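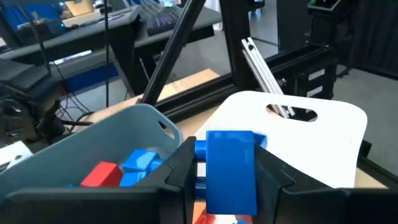
The Long Way Around the Bear

Zeeshan Ansari has been telling the same story for 11 winters and has yet to reach the end of it. He once got as far as the river. A woman in the second row had a coughing fit, he went back a little to let her catch up, and by the time the lights came on the bear was still on the wrong bank.

"I know how it ends," he told me over soup. "I'm just not in a hurry to be rid of it."

Ansari tells stories out loud, without notes, in the back room of the Skullow, a former feed store in Jevstead with good acoustics and terrible chairs. The season opens in September and runs until people start wanting to be outdoors. Admission is four dollars. Soup is extra and, depending on who made it, optional.

I went on a wet night expecting a cloak. Storytellers in my experience own a cloak. Ansari wore a brown cardigan with a pen mark on the pocket, and he started talking while people were still hunting for a place to put their umbrellas. It took me a minute to realize that the remark about the weather was the first line.

After that there was a miller, a debt, a daughter with more sense than either, and a very long description of snow. I checked my watch during the snow. When I looked up again, the man beside me had taken off his glasses and was holding them in his lap like a small bird.

Jevstead has a second school of thought. Zarmeena Awan, who shares the bill most nights, writes everything down first. Her current tale is 2833 words, and she can tell you which 400 of them she would cut if the room looked sleepy. She rehearses in the car. She has been pulled over once, for gesturing.

"Zeeshan goes into the woods and sees what he finds," Awan said. "I like to know where I parked."

They are fond of each other, and each believes the other is doing it wrong. Her stories finish, sometimes with a bang on the table that wakes up the back. His drift off like someone leaving a party through the kitchen. The crowd claims to have no favorite and then sits, very plainly, on one side of the aisle or the other.

Niall Drummond sits on Awan's side. He drives in from Arnard, over an hour each way, and has opinions about the bear. "It could have crossed in the first year," he said. "There's a bridge. He mentioned a bridge." I asked why he kept coming. He said he wanted to be there when it did.

On the night I attended, the bear put one foot in the water. Somebody gasped. Ansari let the silence go on for a while, looked at the clock, and asked if there was any soup left.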